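Project diary, January, afternoon session

Work continued on the Cendska grasp planner. The Owino perception module now passes segmented packet outlines at 5 Hz, and the planner ranks candidate grasps by seam and edge. Replay of 1,093 logged attempts finished before noon. Overlapping wrappers remain the main source of merged outlines. 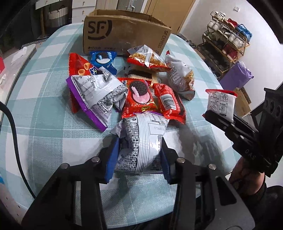
Tokenlow replied by mid-afternoon that the merging should be handled in the planner, and that a further change to segmentation would delay the Idevlow release. The point was accepted. The overlap penalty was raised to 3 and the replay restarted at 4:40 p.m.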